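Equipment Planning Notes – Handheld Gripper Collection, Roko Project
October 10, 2022
Prepared by Fabrice Rey, Andik

Scope

The Roko dataset is recorded with handheld grippers. These notes accompany the data card and set out the equipment to be purchased for the second collection period, which opens in March.

Current holdings

The project holds six grippers supplied by Druveck. Three more are requested, for a total of 9. Replacement finger pads are budgeted separately – they are treated as consumables and ordered in lots of 125.

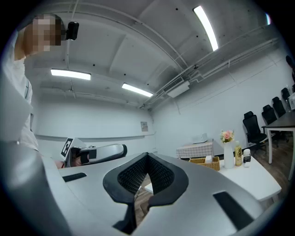 Figure 1. Handheld grippers in use at the collection room. A square marker is printed on the flat panel of the white and gray unit.

Budget lines

- Grippers: 3 units, Druveck
- Finger pads: 125
- Printed markers: 400
- Head-mounted cameras: no purchase this period

Quotations from Royer are to be requested for the markers only. Orders require written approval from the project office before they are placed.

Contact: Andik Project Office | © 2022 Andik | Back to top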